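I got to Skilport on the last bus and took room 608, mostly because my mother once stayed in a 608 in Ponville and came home with a husband. I'm not superstitious, I just like to keep my options open!

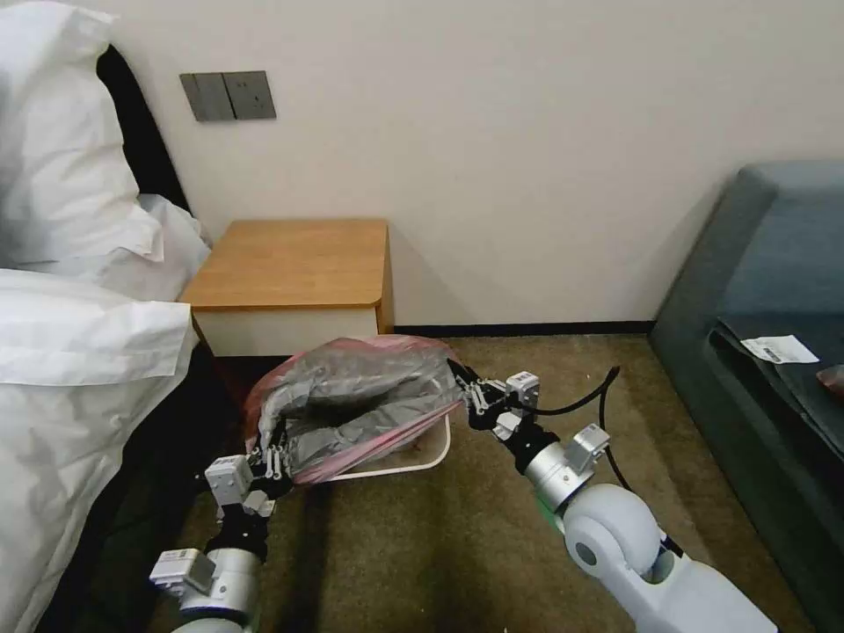
My whole plan was to find the letter and leave. I had 500 in my coat and four hours until the ferry, and I'd already looked under the mattress twice. Then I noticed the bag on the little wire bin by the nightstand, pink as bubble gum, with something silvery and crumpled inside it. My aunt used pink bags like that for everything (soup bones, tax papers, once a wedding hat). I sat down on the brown carpet, said her name out loud, and put my hand in.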